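Kumstead e-waste drop-off moves to Thursdays

Kumstead residents with old computers, printers and phones to get rid of will have a new drop-off day from September. The collection at the Brekke Road depot will open on Thursdays from 2 pm, replacing the Saturday morning session.

The depot took in 689 items last financial year, up from 652 the year before. Desktop computers and servers from small businesses made up the biggest share by weight. 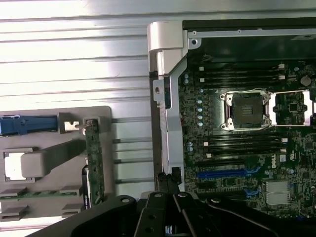
Site supervisor Renato Dizon said Saturdays had become too busy, with cars queued back past the green waste gate.

"People were waiting 60 minutes to hand over a toaster," he said. "We've got more staff on during the week, so it should move a lot faster."

Household drop-off stays free, with a limit of 2 screens per visit. Businesses will need to book ahead and pay by the kilogram. Loose batteries are not accepted at the e-waste bay and should go in the marked drums beside the weighbridge office.

Residents are asked to wipe hard drives before they come in, as depot staff can't do this on site.

Anyone who can't make the new time can leave small items in the bin inside the Kumstead library foyer, which is emptied weekly. Large televisions can be picked up from the kerb by booking with the council.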